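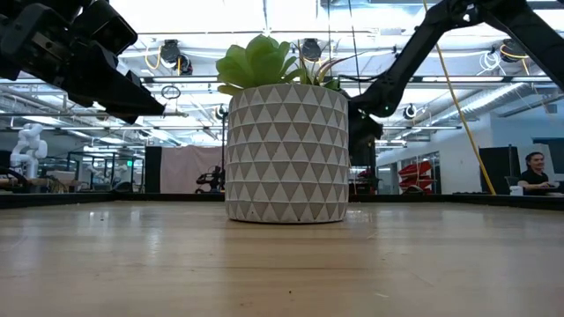 Growing Things Indoors, Session 4: The Mixed Pot, and How Much to Pour on It

Notes by Nazmiye Kaplan, Tallby Evening Courses, Boststead

These notes cover what we got through on Friday plus the part we skipped when the discussion of saucers got heated. If you missed the session, read them with a pot in front of you. If you were there, read them anyway. I saw who was looking at the parking lot.

1. What a mixed pot is

A mixed pot is several plants that did not ask to live together. Garden centers sell them ready-made, usually with one big rosette to catch your eye and some spiky things to fill the gaps. The class pot is built that way: a fat pale green rosette on one side, thin spiky leaves on the other, and triangles all around the outside of the planter to stop you from noticing how little soil there is to go around.

Buyers see an arrangement. You should see tenants. Before you water anything, work out who is living there and whether they want the same weather.

The rosette. Thick leaves packed around a center. The leaves are the water tank. A rosette that is happy stays fairly tight. One that is short of light stretches, opens up and starts to travel toward the window. Once it has stretched it will not shrink back, whatever the man at the market told you. You can cut the head off and root it again, which we do in Session 6, so please do not start at home with the bread knife.

The spiky ones. This is a costume, and several unrelated plants wear it. Haworthias and small aloes have roots and want soil. Air plants (tillandsias) have roots too, but mainly for hanging on. They drink through their leaves and will rot if you bury the base in wet potting mix. Reddish leaves might mean strong light, cold, thirst, or simply that the plant was bred to be reddish. Check the label if there is one. If the label says "Assorted Succulent," you have my sympathy.

The hidden one. Most ready-made pots have something small at the back that you discover in your third month, generally after it has died. Part the leaves and look on day one.

2. Leaning

Three people asked about leaning, so it gets a section.

A rosette that leans a little is growing toward light. Give the pot a quarter turn each week and it will spend its life changing its mind. A rosette that hangs well over the rim may just be heavy, particularly in a shallow planting. Press lightly at the base. Firm stem, leave it alone. Soft stem, lift the plant out and look at what is going on below, and have a paper towel ready.

Do not prop it up with a chopstick. I know it looks professional.

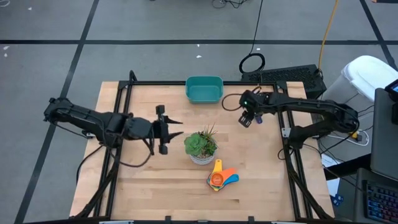

3. Before you start: clear the space

Doležal's little book on houseplants, which is on the reading list and which at least one of you has read, gives a full page to the potting bench. I can do it in a paragraph. Put the pot near the middle of the table where you can reach all of it. Put an empty bin or a tub at the back, within arm's length, for dead leaves and whatever comes off the bottom of the rosette. Any rectangular plastic thing will do, though one with rounded corners is easier to wipe out. Keep cables away from water. Leave bare table on both sides. You will want it about a minute after you have decided you don't.

Light-colored wood shows every crumb of potting mix, which some people find upsetting and I find motivating.

Then take off the dead leaves. They pull away sideways with no fuss. If you have to tug, the leaf was alive and you now owe it an apology. Plump ones that come away whole can be laid on dry mix to root. Perhaps half of them will. The others will lie there looking like they might, for months.

4. The pot itself

Lift it before you fall in love with it. Concrete planters are heavy, they hold a chill in winter, and unsealed ones can leave marks on furniture. They are also very hard to knock over, so people with cats forgive them everything.

Now turn your pot over (hand on the soil, fingers between the plants) and look for a hole. There are two possible outcomes:

With a hole: water until it runs out of the bottom, let it drain, empty the saucer. You do not need to measure. You may stop reading at the end of this sentence and go have a nice evening.

Without a hole: whatever you pour in stays in. A layer of gravel at the bottom will not save you. It raises the swamp closer to the roots. Either get the hole drilled, or use the pot as a sleeve with a plain nursery pot inside, or measure.

5. Measuring
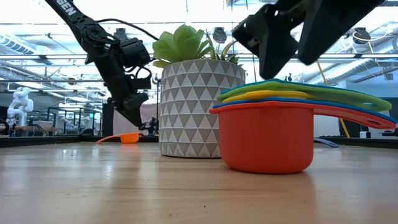 Kitchen measuring cups are the best watering tool most of you already own, and you would be amazed at how much resistance this statement meets from people who have just bought a copper can with a spout like a flamingo.

What you want is a nested set with long handles. Color-coded is good. In the class set red is the big one at the bottom, then blue, yellow, green, and teal on top, and within one session people were saying "give it a yellow" as if that were a unit. It is fine as a unit. Just don't use it on anyone who owns a different set.

The method for a pot with no hole:

- Begin with the smallest cup in the set. You can add more. Getting it back out involves tipping the pot over the sink and holding the contents in with your face.
- Pour at the soil, low down, between the plants. Water sitting in the middle of a rosette is asking for rot.
- If your biggest cup has a small pouring lip, fill that one from the faucet and use it to fill the little ones. Do not pour straight from it into the pot. You will say you can stop in time.
- Write down what you gave and the day. On paper, near the pot.
- Wait until the mix is dry all the way down. A wooden skewer pushed to the bottom and left for 10 minutes will tell you. If it comes up dark or with bits stuck to it, go away.
- Air plants are not part of this. If yours lifts out, lift it out, soak it in a bowl, shake it, let it dry upside down, and put it back. If it has been glued in, mist it and think badly of the florist.

Wash the cups before they go back to baking duty. If you add fertilizer to the water, get a separate set and keep it out of the kitchen entirely.

6. Mix

We used Larnova cactus mix in class, cut with extra grit. Any gritty cactus mix is fine. Ordinary potting soil straight from the bag stays wet far too long for this crowd. If you squeeze a damp handful and it holds together like a meatball, add more grit.

7. For next time

Bring your watering record, even if it says "forgot" all the way down. With succulents that is often the winning entry.

Bring one fallen leaf in an envelope. Not a plastic bag. We had the plastic bag last year.

Read Doležal on light, skipping the poem.

People who want a pot drilled should bring it empty. I will do them after class in the order they arrive, and I take no responsibility for anything you describe to me as an heirloom.

Shared 879 times · 3 comments

Questions about this handout: Tallby Evening Courses, front office, Boststead
© Tallby Evening Courses. Copy it for a friend, leave my name on it.
Back to top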